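We lost 2-1 to Clindar in the end, which puts us fifth going into the last three games. I said in April that I would take fifth, so I can't complain much, but we were a goal up with 80 minutes gone and I had already started thinking about the bus home.

The attendance was given as 650, which is good for us in May. My sister Merja came along for the first time since the fall. She stood with me behind the near goal for the first half and then moved to the covered side when the wind picked up.

Plolis played the same back four as the Draltisum game. Siiri Heiskanen (no relation, people keep asking) was on the left again and had a good first half. Our goal came from her corner. It went to the near post, somebody flicked it on and it was bundled in from a yard out. The announcer gave it to the captain. I thought it was an own goal, and the league site still has it blank.

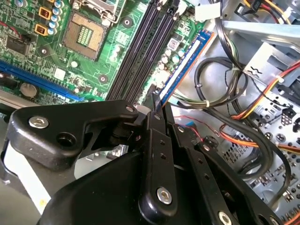

Clindar changed shape after the break and brought on a second forward. We dropped deeper and deeper. The equalizer was a free kick from 25 yards that took a bounce in front of the keeper, and she will be unhappy with it. The winner came in stoppage time from a throw-in we should have cleared twice.

I don't agree with the people blaming the substitutions. Two of the three who came off had been struggling since the hour mark, and the bench is thin with Setiawan out until next season.

Next up is Draltisum away. It's 147 miles each way and the supporters' bus leaves at 7 a.m. Merja says she will come if she can have the window seat. I have booked two places and will pay at the ticket office when I pick up the new scarf.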